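Clearing up after a meal or a playtime is still slow work for a machine, and the household group at Ulau has spent the spring on the smallest piece of it: one soft toy, one plate, two robot hands. The task goes by the name Navarro on the project's schedule. It covers moving a toy between a plate and the tabletop without dropping it or shifting the plate.

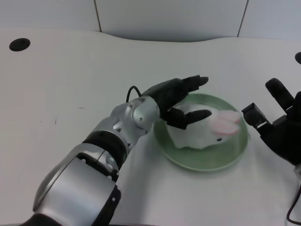
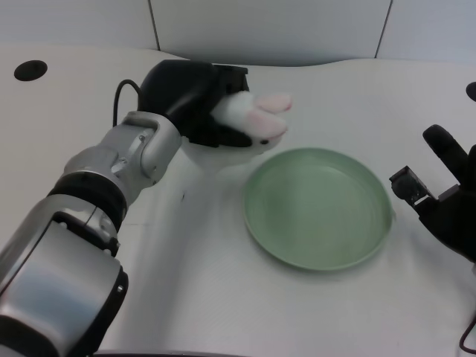
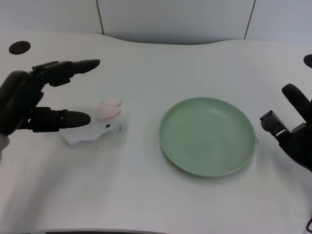 The toy rabbit on the green plate, in the left hand, and on the table.

By the Jamero newsletter desk
2024-05-13

Soft things are hard for robots. A mug keeps its shape when it is gripped, and a plush toy does not. The fingers have to close far enough to hold the stuffing, and the software has to find the toy again each time it lands in a new position.

Ulau logged 691 tries at the Navarro task this spring. Of the last 80, 58 were finished without a person stepping in. Most of the misses were poor grips, with a finger closing on fur and little else.

That is a fair result for a bare white table with 2 objects in play. A kitchen counter or a packing bench has far more on it, and the group has not tested either. Its own view is that the hands could be useful for simple sorting before they are ready for a family home.

The next round starts in July at the Skokel workshop, where the same task will be run with cloths and small boxes. Readers who want to attend a demonstration can sign up at the Jamero front desk.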